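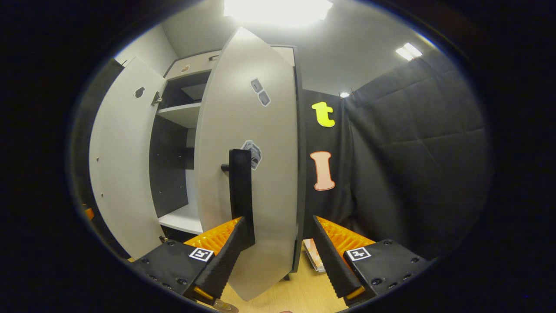 Ticket: Cabinet doors do not stay closed, lock does not catch
Product: Torora tall cabinet, light gray, two doors
Status: Open, waiting for parts
Opened: 16/02/2023

Problem as reported

We have this cabinet in our small activity room since last May. The two doors do not want to stay closed. I push both of them, they stay for a moment, and then the right one comes back by itself and takes the left one with it. When I turn the key, I feel that it moves, but the doors can still be pulled open. The small lock on the top section has no problem and works with its own key.

What I tried already

1. Took everything out of the cabinet, in case the weight was pulling it to one side. No change.

2. Checked the floor with a level. The front left corner was 2 mm lower than the right. I put a thin piece of card under it. The gap between the doors looks more even now, but the right door still opens.

3. Tightened the screws of the hinges on both doors. One screw on the lower left hinge turns and turns and does not become tight. I think the hole is worn.

4. Cleaned the edges of the doors with a dry cloth and put a little oil in the lock.

5. Moved the top shelf one position down, as your phone support advised. It does not touch the doors in the old position or in the new one, so I do not believe that the shelves are the reason.

Reply from Tzavaras Furniture Service

Thank you for the clear list. Please hold the left door closed with your hand, turn the key, and look if the metal tongue reaches the plate inside. Please also send us the order number and the width of the gap at the top and at the bottom.

Update from customer

The tongue comes out, but it stops before the plate. The gap is wider at the bottom – I can put a pencil there, and at the top I can not. Order number is Kokum 3000-25. The handle on the right door is firm, so you do not need to send a new one.

Reply from Tzavaras Furniture Service

We are sending one lower hinge, a set of longer screws and a new lock plate. Please do not drill a new hole before they arrive.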